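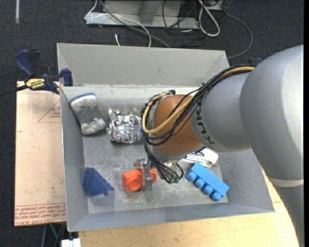 There is a kind of object that has no home. It isn't trash, because trash has the decency to look like trash. It isn't useful either, or you'd know which drawer it belonged in. It lives in a bin, and when you move apartments the bin comes with you, and eventually you are a grown adult with a mortgage who owns a ball of aluminum foil.

I bring this up because I spent most of Friday on odds and ends. My friend Zsófia Csonka has a theory that you can only sort a thing once. You pick it up, you decide, and you never get to pick it up again. She read this somewhere, and it has made her kitchen very beautiful and her company a little tiring. I tried it. I picked up a sponge and put it down again almost at once, so that was the end of the method.

The sponge deserves a word. It has a blue-gray top and a body that used to be whiter, and it has reached the age when a sponge should be retired from dishes and given lighter duties. Everybody I know does this. Dishes, then counters, then floors, then the outside of the trash can, and then it lies at an angle against the back wall of something for a couple of years. I have never met a person who can say when a sponge is finished. Dénes Lakatos claims he throws his out every Friday, but I've seen his sink.

Then the bricks. One orange with two studs, one light blue with four. We have no children and no brick sets. I did own a big tub of them as a kid in Feltley, and my mother gave it to a cousin when I was 15, without a hearing, so it's possible that these are survivors who got out in a coat pocket. They don't go with anything. You can't build with two bricks of different sizes. Well, you can, and I did, and what you get is a short orange thing on top of a slightly bigger blue thing. I took it apart again and felt I had lost some time.

I would still put the bricks in the keep pile. Have you ever tried to throw out a toy brick? They're so well made. Everything else in my house is slowly coming unglued, and this thing looks ready for another century.

The dark blue foam wedge is a different matter. I assume it came in a box, holding the corner of some appliance. It has a little peg sticking out near one corner, which makes it look like a part, and I can't throw away a part. That's how I ended up with a drawer of Allen keys. As soon as I get rid of the wedge, something in this house will start to lean.

Same with the small metal clip thing, and the white plastic thing with the angles, which I will not be describing further, as I have looked at it for longer than I've looked at some works of art and still have no idea. Zsófia said "bracket" with great confidence. Dénes said "from a blind." They can't both be right and I suspect neither of them is.

Which leaves the foil. I know foil is foil. There's a roll of it in the kitchen and more at the store. But once it's been crumpled into a ball it has become something else, and it has a nice weight, or a nice lack of weight, and if you have it in your hand during a phone call you will find you've made it rounder. I understand there are people who polish these until they look like ball bearings. I'm not one of them. Mine still has all its wrinkles and will be keeping them.

Final score, after about 2 hours: sponge out, everything else stays. Zsófia asked what I'd learned and I told her I had learned where the clip was. She has offered to come back in March with labels. I've told her we're away in March, so now I have to find somewhere to go.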